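4.2 Sorting of maintenance records

The second part of the study looked at how small aircraft repair shops keep their records after a change in the inspection rules. We received 1,358 task cards from Segers and Dindov, two shops that work mainly on regional turboprops. Each card was read by Femke Nijs and again by Elibariki Owino, who did not know the first result. Where the two readers gave a different category, the card was discussed with Ans De Graaf until they agreed.

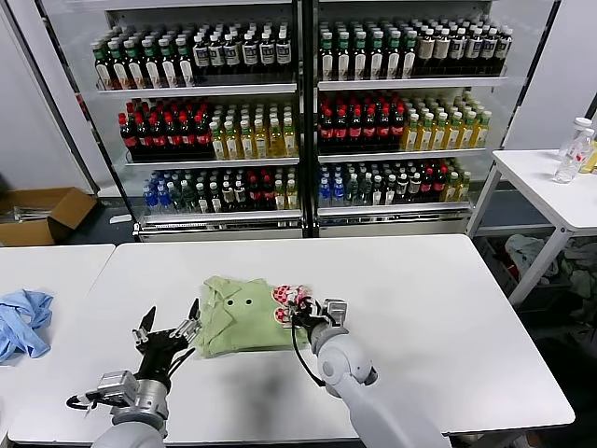
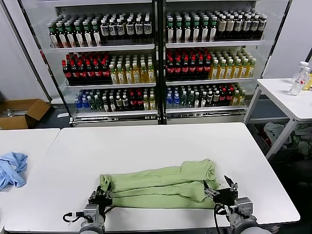
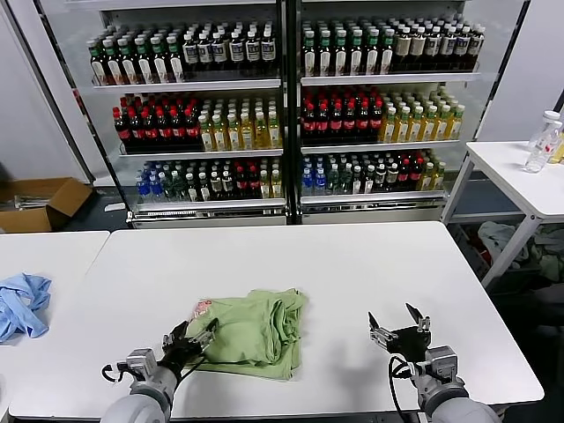 Figure 9. A light green garment on a white table.

The cards were then placed in 26 categories, following the labour codes already used at Segers. Dindov has its own codes and we had to translate them by hand – this was slow work, and for the cabin items it was not always clear which code is the nearest one. We kept such cards in the analysis but marked them as uncertain.

The most common fault was a missing reference to the manual revision. In May the shop at Dindov changed its form, so that the revision field comes before the signature. Cards written on the new form are treated separately in Section 4.3, where we also report the answers of the 80 mechanics who filled in the questionnaire.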